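The arm let go on its own again

I was going to write up the drawer routine this week, but the arm had the same fault twice in one evening, so this post is about that.

Quick background for anyone who came in recently. I have been running a Dromell arm over the kitchen counter since last August. It hangs from above and does small jobs: open a drawer, pick up a packet, put a lid back where it found it. The controller is a Quintero board and the software is my own, built on top of a package called Ato that a few of us keep going. None of this is fast. 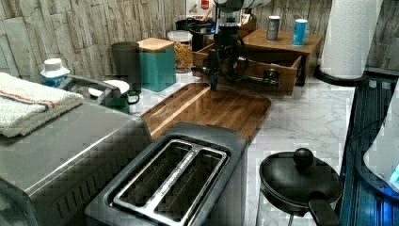 The fault is that the gripper opens when it has not been told to. The first time it was holding a coffee spoon, and the spoon fell a short way and bounced. I have the arm park with the gripper just above the cutting board between jobs, and I was glad of that, as wood is a better thing to drop a spoon on than marble. The second time it was carrying a full jar of rice at 80 percent grip force. The jar landed on its side and the lid stayed on. I hit the stop button, although by then there was nothing left to stop.

I pulled the log for both drops. In each one the force reading goes to zero for 30 milliseconds, comes back, and then the fingers open. The arm itself reports no error and would have happily carried on to the next step with nothing in its hand. That second part bothers me more than the drop does.

My first guess was power. I swapped the supply for the spare and ran 200 open and close cycles with no load, and got no faults. Then I ran the same test with the wrist turning through its full range between cycles, and it failed on cycle 7. So it was something that moved.

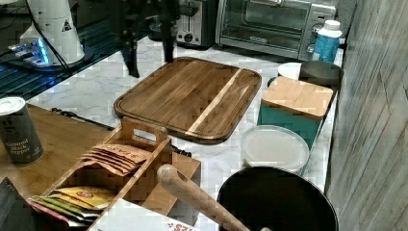 Gripper open over the back of the board.

I took the wrist cover off and found the signal cable had been rubbing against the inside edge of the housing. The jacket was worn through on one side and I could see a bit of bare shield. When the wrist rolls far enough, the cable pulls tight and the connection drops out. The controller treats the lost signal as a restart, and on a restart the gripper goes to its home position. Home is open.

The cable was my mistake. I rerouted it in the spring to keep it clear of the toaster and left it too short to take the full roll. The home position was a default I never changed.

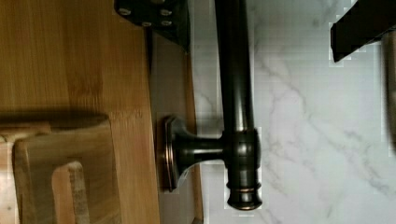

Ott Lūse had a similar problem on his arm and wrote about it on the Prerkside forum. His fix was to have the gripper hold its last position after a restart and wait for a person to clear it. I have done the same. The downside is that if it restarts while holding something it shouldn't, it keeps holding it, so I also lowered the maximum force. For now it only gets light things.

Other changes so far:

New cable, longer, with a loop of slack at the wrist and a clamp on each side of it.

Wrist roll limited in software until I trust the cable.

A check after every move that asks whether the fingers are still closed on something. If not, the arm stops where it is and beeps.

No glass, nothing hot and nothing sharp until it has run two weeks clean.

I still have to file down the edge inside the housing. I put tape over it, and tape will not last. If you have the same arm, take the cover off and look at the side of the cable facing the motor. Unplug it first.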